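CHAPTER 6
From Image to Motion: Software for Picking Objects out of a Bin
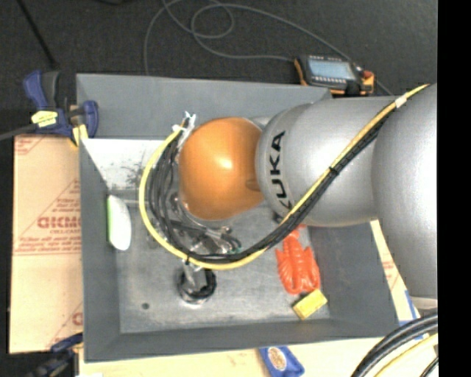
Figure 6.1 A KUKA arm over a metal-floored bin holding three objects, one of them a red-orange toy lobster.

After working through this chapter you should be able to

- name the main modules of a bin-picking program and the data each one passes to the next;
- explain why grasp candidates are generated in large numbers and then filtered;
- write a collision check that includes the tool, the cables, and the bin;
- choose a sensible response when the planner fails or the gripper comes up with nothing;
- read a pick log and say which module a failure started in.

6.1 The Problem

Chapters 4 and 5 treated the robot as a machine that goes where it is told. The target pose was given, the path was computed, and the controller followed it. In this chapter the target is no longer given. The program receives an image of a bin and must produce a motion that ends with one object lifted out.

A person does this without thinking about it. You look into a drawer, see a pair of scissors, and pull it out. You do not measure the scissors first, and if your fingers slip you try again from another side. A program needs every one of those steps written down, including the second try.

Look again at Figure 6.1. Three objects is a small number, and the bin is far from full. Even so, most of the difficulties of the chapter are present. The lobster has a ridged body and broad shapes at either side, so its outline in the image says little about where the tool can get a hold. The yellow block touches the lobster, so a program that separates objects by looking for gaps may join the two. The elongated white object is nearly upright against the left wall, where a tool coming down on it has to keep clear of the bin. Part of the lobster lies behind the cables and the arm in this view, so any estimate of its shape from this view alone is an estimate of the part that shows.

The floor of the bin adds a difficulty of its own. It is scuffed metal with streaks and scratches. Marks like these produce edges in the image, and a segmentation program that relies on edges will sometimes report a scratch as an object. We return to this in Section 6.5.

6.2 The Running Example

Throughout Part Two we use a program called Jerton. It was written by Jennylyn Catacutan and Jayson Castillo for a teaching laboratory and has been kept short on purpose. The listings in this book follow the version of 18 Dec 2018. Later versions changed the names of several functions, so check the version before you type in a listing.

Jerton is divided into four modules. They run in the order given.

Capture. Reads one color image and one depth image, checks that both belong to the same moment, and discards the pair if they do not.

Segment. Divides the image into regions, each of which is thought to be one object. The output is a list of masks with a confidence value for each.

Propose. Generates grasp candidates for every mask. A candidate is a tool pose, an approach direction, and a score between 0 and 1.

Plan. Takes the candidates in order of score and looks for a path that the arm can follow without a collision. The first candidate with a valid path is executed.

The modules share no variables. Each writes its output to a record, and the next module reads that record. This is slower than passing pointers, and students often ask why it was done. The answer is in Section 6.6: when a pick fails, the records are all you have to work with.

6.3 Why So Many Candidates?

A beginner's first design usually finds the center of the object and sends the tool there. It works for a block lying flat in the middle of a bin. It fails for most other cases, and when it fails the program has nothing else to try.

Jerton proposes 480 candidates for each image, shared among the masks in proportion to their area. Most are useless. Some place the tool inside the wall of the bin. Others call for a wrist angle the arm cannot reach. The purpose of the large number is to make it likely that a few good ones are included.

Filtering is done in order of cost, cheapest test first:

1. Is the tool pose inside the bin volume?
2. Does the arm have a joint solution for the pose?
3. Is the straight-line approach free of collisions?
4. Is there a full path from the current joint position?

Test 1 is a few comparisons. Test 4 may take longer than the other three put together. In the worked example at the end of this section, 81 candidates pass test 1 and test 2, and only 6 pass test 3. The full planner is therefore called six times at most. If the order were reversed, it would be called 480 times and the arm would stand still while it ran.

Worked Example 6.1

The planner in Jerton allows 3 seconds for each call. Find the longest possible planning time (a) with the tests in the order given and (b) with test 4 applied first to every candidate.

(a) Six candidates reach test 4. The longest time is 6 x 3 = 18 seconds.
(b) All candidates reach test 4. The longest time is 480 x 3 = 1440 seconds, or 24 minutes.

Both figures are upper limits. A planner that finds a path returns at once, and in case (a) the program stops at the first success.

6.4 What the Collision Model Must Contain

The collision model is the program's description of everything the arm might hit. It normally starts from the manufacturer's model of the arm, to which the programmer adds the tool and the bin. Many student projects stop there.

In Figure 6.1 you can see what such a model would miss. A bundle of black cables and hoses, with a yellow cable beside it, follows the arm down toward the wrist and loops around the orange joint. The loop passes beneath the joint and up around its left side. If the model contains only the arm and the tool, the planner may accept a pose in which the bare wrist clears the bin wall and the loop does not.

The usual remedy is to enclose the wrist and its cables in a simple shape, such as a sphere or a capsule, large enough to cover the loop. The shape will be too large in some directions, and some valid grasps near the walls will be lost. Accept the loss at first. You can replace one large shape with several small ones after the rest of the program works.

The clamps at the left side of the bin are another matter. They are fixed objects near the rim, and they belong in the model as fixed objects. A low sideways move over that edge has to pass above them.

Programmer's note. Measure fixed objects again whenever the cell is rearranged. In Nkuna, the cell simulator used in the exercises, every fixed object carries the date on which it was measured, and the planner prints a warning if that date is older than the last change to the bin position.

6.5 Uncertainty and the Second Try

No segment module is right every time. The question for the rest of the program is what to do with an answer that may be wrong.

Jerton uses two thresholds. A mask with confidence above the upper threshold is treated as an object. A mask below the lower threshold is dropped. Between the two, the mask is kept but its candidates are scored down, so they are tried after the others. A scratch on the floor reported as a thin object usually falls in this middle group. If the bin still holds real objects, the scratch waits its turn. Once they are gone, the arm may try to pick up the scratch, fail, and report an empty pick.

After an empty pick the program captures a new pair of images and starts over. It does not repeat the same candidate. The tool may have pushed something, and the old masks may no longer match the bin. After three empty picks in a row the program stops and asks for an operator.

6.6 Reading a Pick Log

Each attempt produces one record per module. A shortened log from the simulator looks like this:

capture ok pair matched
segment ok masks 2
propose ok candidates 480
plan ok path found
execute fail load too high at lift

The last line reports the failure, but the failure did not begin there. The simulated bin held three objects, two of them touching, and the segment module returned two masks. The tool lifted one object with another caught against it, and the load was above the limit. Changing the load limit would hide the fault. The repair belongs in segmentation.

Read a log from the top, and compare each line with what was in the bin. Stop at the first line that does not agree.

6.7 Terms Used in This Chapter

approach direction: the line along which the tool moves in the last part of a pick
candidate: a proposed grasp that has not yet been tested
collision model: the set of shapes the planner treats as solid
empty pick: an attempt that ends with no object held
mask: the set of image pixels assigned to one object

Section 6.8 begins with the capture module and the matching of color and depth images. You will need the Nkuna files from Chapter 5 and the camera calibration you saved in Exercise 5.6.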